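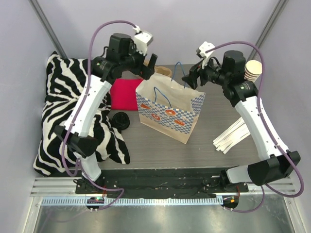

租房申请评分工具被指无法申诉，Truvex暂停“生活稳定度”指标

2019/7/2

租客筛查服务商Truvex本周二通知合作中介，暂停在租房申请报告中显示“生活稳定度”一项。该指标由机器学习模型生成，输入数据包括申请人的地址变更记录、公开社交账号的发帖时间分布，以及申请表填写过程中的停顿和修改次数。通知称，暂停期间报告其余部分照常出具，价格不变。

暂停的直接起因是中介平台Flolla公布的一份内部核查记录。Flolla自去年起将Truvex报告嵌入其申请流程，申请人提交资料后，房东在后台看到一个总分和7个分项。核查发现，同一申请人在资料完全相同的情况下，仅更换填表设备，“生活稳定度”得分即出现变化。Flolla的记录将差异归因于触屏设备上的输入修正次数较多，模型把这一行为计为负向特征。

Truvex在通知中未否认这一结果，但表示该分项“仅供参考，不构成是否出租的建议”。在Flolla的后台界面中，总分低于房东所设阈值的申请默认折叠，需手动展开才能查看。分项参与总分计算，因此“仅供参考”的数值事实上影响了申请是否被看到。Truvex没有公布各分项在总分中的权重。

同意条款与数据范围

申请人在Flolla提交资料时须勾选一份授权书，授权范围写为“与租住资格评估合理相关的信息”。条款未列出具体数据项，也未提及填表行为会被采集。不勾选则无法进入下一步，页面上没有替代的人工审核入口。在当地房源大量通过同一平台发布的情况下，拒绝授权等同于放弃申请。

采集由嵌入页面的脚本完成。脚本记录每个输入框的聚焦时间、退格次数和粘贴事件，在提交时与表单内容一并发送。隐私政策将这部分数据归入“设备与使用信息”，用途一栏写的是“改进服务及防止欺诈”，没有写明用于评分。

社交账号数据则来自Odora。Odora是一家数据聚合商，按姓名、电子邮件和电话号码匹配公开账号，向下游客户提供结构化的活动记录。匹配结果不经申请人确认。Odora的接口文档为每条匹配附带置信值，但Truvex的报告中不显示该值，房东无从得知某一分项所依据的账号是否确属申请人本人。同名误配在此类系统中是已知问题，常见姓名的误配概率高于罕见姓名。

申诉流程

Truvex现有的申诉表格只接受对事实性记录的更正，例如错误的地址或重复的查询记录。模型输出的分数不在更正范围内。申请人可以要求取得报告副本，副本包含总分，不包含分项，也不包含输入特征。换言之，申请人若因填表行为被扣分，从副本中看不出扣分的存在。

申诉处理期为5个工作日。在此期间，房源不会保留，原申请状态也不会变更。更正完成后，系统不会自动重新计算已发出的报告，申请人须重新提交申请并再次支付筛查费用。Flolla表示已要求Truvex对更正后的首次重算免收费用，双方尚未就此修改合同。

独立测试情况

技术审计机构Soliman上月受Flolla委托对该接口进行黑盒测试，测试报告摘要已随核查记录一同发布。测试采用合成申请资料，每次只改变一个变量，其余保持不变。摘要列出了3项主要发现：

一、填表设备类型影响“生活稳定度”，影响方向一致，与申请人的履约能力无可证明的关联。

二、发帖时间集中在夜间的账号得分较低。测试方指出，该特征可能与夜班工作相关，存在对特定职业群体产生不利影响的风险。

三、缺少可匹配社交账号时，模型以固定值填补，该固定值低于合成样本的中位数。没有社交账号或未公开账号的申请人因此处于不利位置。

Soliman在摘要中说明，黑盒测试只能确认输入与输出之间的关系，不能确定模型的内部结构，也不能评估训练数据的构成。测试方曾请求查阅训练集的标签定义，即何种情况被标记为“不稳定”，Truvex以商业秘密为由未提供。摘要认为，缺少标签定义时，该分项的预测有效性无法得到外部验证。

标签问题在同类产品中较为普遍。租金是否按时支付可以从账目中取得，“稳定”则没有公认的测量方式。如果训练标签取自房东过去的拒租决定，模型学到的将是房东的偏好，其中可能包含不合规的拒绝理由。Truvex的产品页面称模型“以历史租赁结果训练”，未说明“结果”是指付款记录、续租情况还是房东的主观评价。

已出具报告的处理

暂停措施只适用于新报告。此前出具的报告仍保留在房东后台，“生活稳定度”分项和包含该分项的总分均未撤回。Flolla表示将在7月内完成界面修改，对旧报告加注提示，并取消低于阈值申请的默认折叠。提示文字的具体内容尚未确定。Flolla没有说明是否会逐一通知曾受该分项影响的申请人。

Truvex方面则表示将对该分项“进行校准”，未给出恢复时间，也未说明校准后是否继续使用填表行为数据。该公司称总分计算方式已相应调整，但暂停后的报告仍沿用原有的分数区间，房东此前设置的阈值未被重置。去除一个分项后总分分布会发生移动，原阈值所对应的通过率也会随之变化，中介如不重新核对，可能在不知情的情况下放宽或收紧筛选标准。

Odora未对匹配准确性问题作出回应。其公开的退出页面要求申请退出者提交姓名、电子邮件、电话号码及一份身份证件扫描件，退出仅对提交的标识符有效，更换电话号码后需重新办理。

已通过Flolla提交申请的租客，可在账户设置的“我的报告”中下载副本。若需了解分项得分，目前只能以书面形式向Truvex提出数据查阅请求。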